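The long goodbye of the office kettle

At Vukitz, a mid-sized insurer on the ring road outside Brakstead, the kettle went in April. It was replaced by a tap. The tap gives boiling water, chilled water and, if you hold the left button too long, a blinking red light that means somebody from Facilities must be fetched.

I have nothing against the tap. It is quick, and it doesn't fur up. But a kettle took three minutes, and in three minutes a person could learn who was leaving, who had applied for the job and why neither of them was speaking to Claims. The tap takes eleven seconds, which is barely enough for the weather.

The firm that fits them, Parnitz, has put in 292 across the county and will happily tell you how much time each one saves. Its brochure multiplies the seconds by the staff and arrives at 3,000 hours a year, a figure I have read several times without meeting anyone who got any of it back.

Over at Shetty, the paper merchant's, they tried a compromise and kept two kettles for the upstairs floors. Upstairs promptly became very popular. People from Dispatch climbed a full flight for a mug of tea they could have had next to their desks, and stayed to drink it. Management sent round a note about "dwell time". The kettles stayed, though one has since acquired a laminated sign about descaling, in capitals.
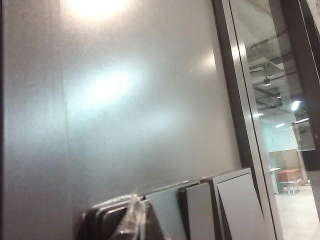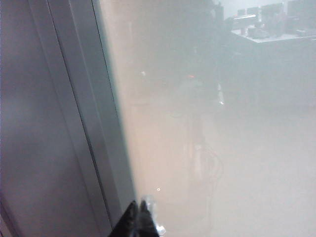
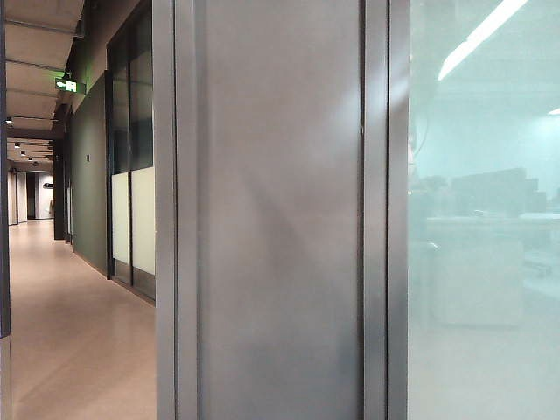
Grey metal and glass, the modern office style.

One reader in Brakstead, shown an early draft, wrote back that I had the whole thing upside down: her office had lost its kettle years ago and the gossip had simply moved to the printer, where it was better, as the printer takes longer and breaks more often.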